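Laundry & Clothes Care > Folding and Storage

Best way to fold cotton tees so they don't come out wrinkly?

Posted by quickdrawers, Tue 11 August

Hi all, short on time so sorry if this is a mess. I help sort clothes for the Whitcombe swap shelf, mostly tees and jeans. Jeans are fine, fold in half, done. Tees are driving me nuts. I lay them down, smooth them, fold the sides in, and by the time its a square there's a big diagonal crease across the front and the one sleeve is poking out the bottom.

We had 367 pieces come in since May and I'd like to get faster not slower. I've tried the shake and drop. I've tried folding on my knee (dont). Ironing is out, no time, and the only outlet is across the room.

Picture is a navy one, stretched out before folding.

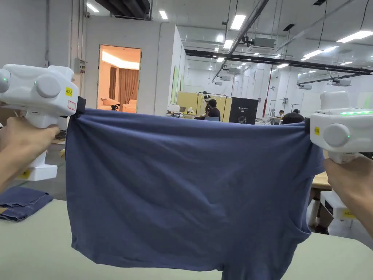

Navy tee held by the top two corners, jeans off to the left.

Main things I want to know:

Should I be pulling it tight like that or is that what makes the creases?
Does it matter what's under it? Table is a pale greenish-gray one here.
Sleeves in first or last?

Also if anyone has used one of those Zundix folding boards, worth it or junk? Thanks in advance.

sockdrawer_sidside

Pulling is fine, just not that hard. If you look at the corners the creases fan out right from where it's being held. Cotton knit does that. Wider hold, less pull. Let the weight of the shirt do the work.

My order, done it this way for years at the Sidside laundry:

Shake once, hard.
Lay it face down, collar away from you.
Flat hand from the middle out to the sides. Not top to bottom, that just pushes the wrinkle into the hem.
One side in to about the middle of the shoulder, sleeve folded back on itself so it doesnt stick out past the fold. Same with the other side.
Hem up to the collar, then in half again if your shelf is short.

So sleeves go with the sides. Not first, not last.

Curled edge on the side seam = flatten it before you fold anything. Once it's inside you'll never get it out and it shows through on the front.

mapleandmoth

Seconding the face down thing. But you asked about the table and I think that's half of it. Slick top, the shirt slides while you're folding and you end up chasing it. I put an old cotton sheet down, cream coloured so the dark stuff shows up, and the shirt grabs a bit and stays put. Doesn't matter if the sheet has a few soft wrinkles in it, doesn't seem to print through on a tee. Might on something thin.

Tuck the sheet under if you can. Mine used to creep toward me every time I pulled a sleeve.

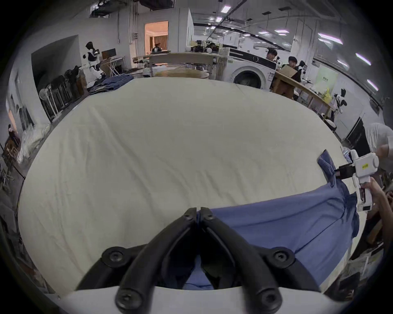

Other thing is work from one corner. Anything bigger than a tee, like a work shirt or a light coat, I lift the one far corner and lay it back down flat, then go to the next. Quicker than picking the whole thing up again. Buttons done up first, at least top and 2 more, or the front gapes and you get a lump.

And keep finished piles at the far edge of the table, denim on the bottom. Heavy stuff on top of tees undoes all your work. I stop at 4 pairs of jeans in a pile or it leans over.

benchpress_vuvley

Zundix board, had one, fine for kids stuff. Adult XL hangs off the side. Cracked at the hinge after more than 200 shirts so I went back to a peice of cardboard cut to size. Same result, free.

Or just roll them.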